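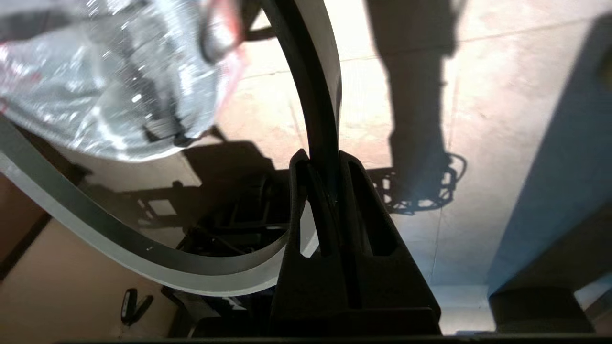
FOR IMMEDIATE RELEASE
Last updated: March 25, 2019

Hafstein asks its customers to bring back the bags they have been keeping in the other bag

Regional grocer Hafstein will take back used plastic bags at every one of its stores from next month, in a program that asks very little of the public except that they finally open the cupboard under the sink.

The program is called Bita. It will accept clean shopping bags, bread bags, produce bags, the crinkly silver kind that frozen things come home in, and the large bag in which most households store all of the above. Customers may bring as many as they can carry. There is no sign-up, no app and no colour-coded lid.

"We have spent years asking people whether they would like a bag," said Mahlet Wako, who runs packaging and waste at Hafstein and has heard most of the jokes. "They said yes. Then they took it home and felt bad about it, and kept it in case it came in handy. I have a drawer like that myself. It doesn't close."

Before settling on the program, Hafstein surveyed 900 of its regular shoppers on what they do with plastic bags once the groceries are put away. Of those, 700 said they keep them for later use. Asked what the later use might be, the most common answers were bin liners, wet swimming gear and "you never know." One respondent wrote that the bags were for moving house, and added that she had no plans to move. Another asked who had sent us.

The survey also asked how customers felt about paying for bags at the checkout. The answers to that question were lengthy and will be read in full by somebody at head office when the weather improves.

How it works

Each store will have a grey collection bin inside the front entrance, past the trolleys and before the flowers. Bags should be empty, dry and free of food. Receipts should be taken out, and so should coins, onion skins and the single grape. Bags with a paper label stuck to them are fine. Bags with handles of a different material are fine too, although staff will be grateful if stiff handles are snipped off first.

The bins will not accept cling film, bubble wrap, balloons, garden netting, or anything that crackles and contains a battery. Compostable bags should also stay out, as they spoil the batch. If you aren't sure whether a bag is compostable, it will say so in large green letters, usually more than once.

When a bin is full, its contents will go back to the Hafstein warehouse on the same trucks that delivered the milk, which would otherwise make the trip empty. From there the bags will be baled and sold to Vadex, a plastics reprocessor, which will wash and shred them and turn them into pellets. The pellets will become bin liners, fence posts and, in one case that both companies describe as circular and neither describes as exciting, more grey collection bins.

Results of the trial

A trial ran in 3 stores last August. Hafstein had put aside 100 bales' worth of warehouse space for the whole trial and used all of it before the month was out. Staff at one store reported that a gentleman came in every morning for a week with a full armload, bought a newspaper each time, and on the final morning asked whether we also took margarine tubs. We do not take margarine tubs.

The trial did show up some problems. The first bins had a round opening at a height that suited nobody under the age of twelve and delighted everybody who was. The new bins have a flat slot and a lid that locks. The sign, which originally read "Give us your old bags," has been reworded following correspondence.

Customers in the trial stores also wanted to know where the bags ended up, and several said plainly that they did not believe the sign. Hafstein thinks this is fair. From the start of the full program, each store will post a sheet beside the bin every month giving the weight collected, the weight accepted by Vadex and the weight turned away as too dirty to use. The last figure was higher in the trial than the company would have liked. It will be printed in the same size type as the others.

What about not having the bags in the first place?

Hafstein has been asked this, mainly by its own staff. Bags made of thin plastic will be gone from the bakery section by August, replaced with paper. Fruit and vegetables will take longer, partly on account of grapes. The company will continue to sell its heavy reusable bag, the Iver, at cost. Customers are reminded that the Iver is meant to be used again, and that owning eleven of them and leaving them all in the boot of the car doesn't count as a system.

"I would love to stand here and announce that we've solved plastic," Ms. Wako said. "We've put a bin near the flowers. It's a good bin, and it goes where we say it goes. I'd rather tell people that and have them use it."

Worn-out Iver bags can be handed in at the service desk, where they will be exchanged for a new one at no charge. Stains are not considered wear. The service desk has asked for this to be stated clearly.

Media wishing to visit a store or the warehouse may arrange a time through the Hafstein communications office. Closed shoes are required in the warehouse. Visitors are welcome to bring their bags.

About Hafstein

Hafstein is a family-owned grocer selling fresh food, dry goods and a seasonal aisle that staff prefer not to discuss. Bita is its first program to collect household plastic from customers.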